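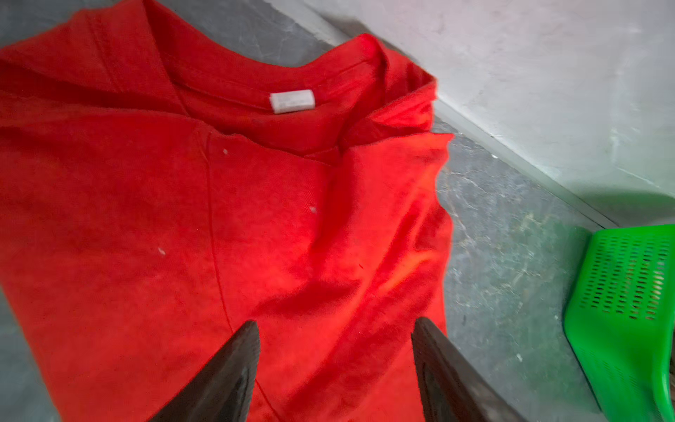
Geeta Sisodia folds her laundry on the floor, and she has no plans to change. I'd asked to talk to her because half my readers seem to be stuck on t-shirts, and she has been teaching people to fold them in Lerasberg for seven years. We got about one minute into hello before she was on her knees. A red t-shirt, a stone-patterned floor, the little white label at the back of the neck showing — that's the point where she likes to stop and talk. "Find the label," she told me. "Everybody wants to start with the sleeves. The label is your middle. If you know where your middle is, you can fix anything."

I told her my shirts look fine until the collar, and then the collar does its own thing. She laughed (she laughs a lot, it's very hard to take notes). "Collars twist. It's ribbing, it has opinions. You put two fingers in the neck, you pull it flat, and then you leave it alone. People keep fussing!"

So why the floor? Doesn't everybody use the bed?

"The bed is soft, so the crease goes wherever it wants. A hard floor pushes back. Sweep it first, please. I had a white shirt once, I won't tell you the story."

I asked for the story. She still wouldn't tell me.

Her classes started by accident in Brundau, where she was sharing an apartment with four other people and one dryer. She got tired of the pile on the couch and folded all of it one evening in June, and the next week her roommates were asking to be shown how. These days she charges for it, which she finds funny. Silvan Grabner, who came to one of the early classes and now runs the weekend ones with her, joined us for the second half and disagreed with her almost right away.

"I fold in thirds," he said. "Geeta folds in half first, down the middle. We've had this argument in front of students."

"He's wrong in front of students," said Geeta.

For the record, I tried both at home. The half fold was faster for me, but Silvan's thirds stood up better in a drawer. My shoulders came out lumpy either way, and when I confessed this Geeta made me do one on the spot. My mistake was hurrying past the bunched-up bit beside the neck. She had me open the whole shirt out again and run my palm from the collar to the sleeve before folding anything. Much better! Silvan gave it a nod, and Geeta refolded it anyway.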